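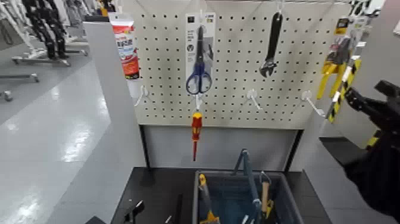 Scissors, screwdriver, adjustable wrench. And a few hooks with nothing on them.

Empty hooks are good. Leave them alone

I want to make a case for the bare hook. Quickly, because I have a shift at one.

Everybody who writes about store displays hates an empty hook. Lost sale, they say. Looks sloppy, looks broke. Fill it, face it, pull the stuff forward so the board looks fat. I worked the tool aisle at Stekitz for long enough to believe it too. Monday mornings I went down the pegboard with a cart and if a hook was bare I put something on it. Anything. Glue where the chisels go. A third row of the same tape measure. The board looked terrific and you couldn't find a thing.

Now look at a board with some air in it. Scissors in the middle on their white card, blue handles, you see them from across the room. One screwdriver right under, red and yellow handle, alone on its hook. The wrench off to the right, jaw down. You know what each one is before you've stopped walking. Try that at the big Jorkex out by the highway, where the screwdrivers hang so deep that getting one off means taking six off and holding five in your other hand like a bunch of flowers.

Yes, a bare hook means somebody has to restock. Fine. It also TELLS them to restock. That's information. A hook with the wrong thing on it tells you nothing, and then the count is off in October and everyone's mad at the computer.

And customers read it too. A man came in wanting a 12 inch level, saw the bare hook, asked me. I got him one from the back. The week before, somebody had covered that same hook with paint stirrers and I'd bet money people just left. I can't prove that. But I'd bet.

The other half of this is the bin. I will always defend the bin. A plain tub of tools on the counter under the board — people act like it's a mess, a failure of the system. It is the system! The board is for looking and the bin is for digging. Some people want the card and the package and the price. Some want to shove a hand in and feel how heavy a thing is. I'm the second kind and I don't think there's few of us. Amoah, the little hardware place by my old apartment, kept a tub like that by the register and I never once left without something out of it. A putty knife mostly. I own too many putty knives.

What I don't defend is the package. Scissors sealed up so you need scissors. Hand tools behind clear plastic so you can't squeeze the grip, and the grip is the whole reason to go to a store instead of ordering it. I'd hang the scissors naked by one loop and take my chances on theft. My manager did not agree with me on this and had a number ready, 1,067 dollars walked out the door in one year, all small stuff. OK. I still think we lost more then that to people who couldn't feel the handle and went home to think about it.

Same goes for the garage, by the way. My own board at home is a Justenent kit, came with 25 hooks. For a year I felt like I owed every one of them a tool. Bought a second hammer to fill a gap. Stupid. I've since taken the second hammer down and the gap is where I hang whatever I'm using that day, and teh bench is clear for the first time since we moved in.

So leave a few bare. If your store makes you fill them, fill them with more of what's next door, not with glue. And put a bin out. I have to go, the bus is at 12:25 and it won't wait.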